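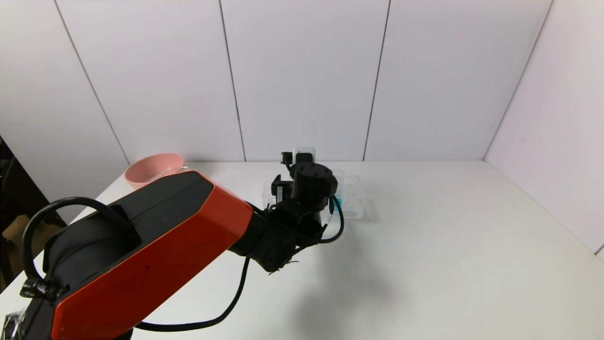 June 16, 2023. Onion skin dye for the Atotitz yarns, second round. The first round gave a good gold on the wool but on the linen it was weak and a little dirty, like tea, and I want to understand if the fault is in the mordant or in the water. I worked with the same Plilora wool as before, one skein of 100 g, and with the unbleached linen thread from the same shelf. All comparing of wet samples I did against a white tabletop, because last time I compared on brown paper and everything looked warmer than it was. The difference is bigger than I expected. One sample that I had written down as "honey" is, against white, closer to mustard, and I corrected this in the old table also.

Skins

I used only the dry outer skins of yellow onions, no red ones. In the last batch there were some red skins between, and I think this is from where the greenish side came. Sorting took long. The skins from the market have more dirt than the ones from the kitchen, so I washed them in cold water quickly, not soaking, and let them drain in the sieve. A few had black mold between the layers and I threw these away.

I broke the skins by hand and put them in the enamel pot. The stainless one was taken, but I prefer the enamel anyway for light colors. Please do not use the enamel pot with the chip on the bottom. Iron comes out from it and the yellow goes to olive.

Extraction

Extracted for 90 minutes under boiling, small bubbles at the side only. At the start there were 600 ml of water for the strong extract. After straining and pressing the skins in the cloth I had 546 ml, so with the lid on the loss is small. Without the lid last time it was a lot more, and I did not write down how much, which is my mistake.

The color of the extract is deep red-brown in the pot and much lighter in a thin layer. This is not useful for judging what comes on the fiber. I wrote it only so that the next person does not get worried and dilute it.

Smell: strong, as always. It goes away from the wool after two rinses. From the linen it goes slower, I don't know why. Maybe I only smell it from my hands.

Mordant

Wool was mordanted yesterday with the alum from Gudeta, eight percent on dry weight, and left in the bath over night to cool. It was still damp when it went into the dye, which I think is better than dry.

For the linen I made two halves:
First half – alum only, same as the wool.
Second half – tannin first (oak gall), then alum, with a rinse between.

The tannin gave the linen a light beige already before any dye. It must be remembered when one compares, because part of the final depth is from there and not from the onion. I kept a short piece of the tannin-only thread and tied it with a knot in the end, so it can be recognized. One knot is tannin only, two knots is tannin and alum, no knot is alum only. I hope this time the labels survive. The pencil ones are fine, the pen ones ran.

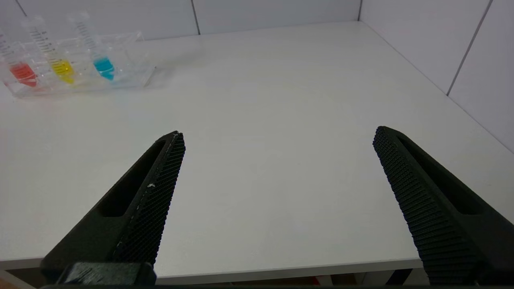
Water

The tap water here in Cluvport is hard, everybody knows it from the kettle. In October, when we did weld, the hard water helped and the yellow was clean and bright. With onion I am less sure. So I made two small baths from the same extract, one stretched with tap water and one with distilled, the same amount in each, same heat, same piece of wool cut in two.

Result after drying in the shade:
Tap water: more orange, a bit heavier, very even.
Distilled: clearer yellow, but with a few lighter places where the yarn was tied. This can be my tying and not the water. The tie was too tight there.

I like the distilled one better for the yellow border, and the tap one for everything else. It is not practical to dye the whole project in distilled water in any case. Perhaps rain water, if somebody wants to collect it, but then we must measure it each time and I don't trust us to do it.

Linen

The alum-only linen is weak again, so the water is not the main reason. The one with tannin took the color much better, a warm brownish gold, and after washing with neutral soap it lost only little. I would say the question is answered for linen: tannin is necessary. The cost is that we lose the clean yellow, on linen it will always go a little brown. For the design this means that the yellow stripes should be in wool and the linen should carry the darker ones. I will tell it to the weaving side before they start the warp.
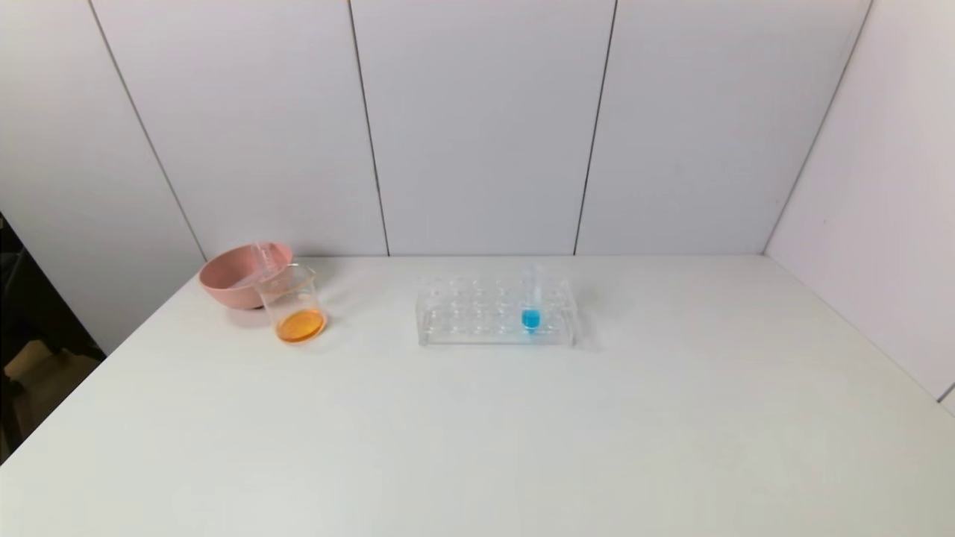 The thick linen took the color unevenly at the crossing points of the skein, the thin one did not. Next time I will open the skein more and turn it by hand in the first minutes, when most of the dye goes in. Stirring later does not repair it. I tried this on the leftover piece and it stayed spotted.

Light test is started. Strips from each sample are on the south window, half covered with card, and I wrote the position on the back of the card. Onion on wool was not so good in the light last time, it turned more brown on the open half. I don't expect better now, but the tannin linen could surprise.

Still to do

Dye a second bath from the same skins and see what is left in them.
Iron after-bath on one short piece of the tannin linen, very weak, in the chipped pot if necessary.
Ask Gudeta if the alum is from the same lot as in October. The grains look finer to me.
Correct the names in the color book: "honey" to "mustard", and find a better word for the tap water one. "Orange" is too much for it – it is more like dry apricot.
Buy cloth for straining, the old one has a hole in the middle.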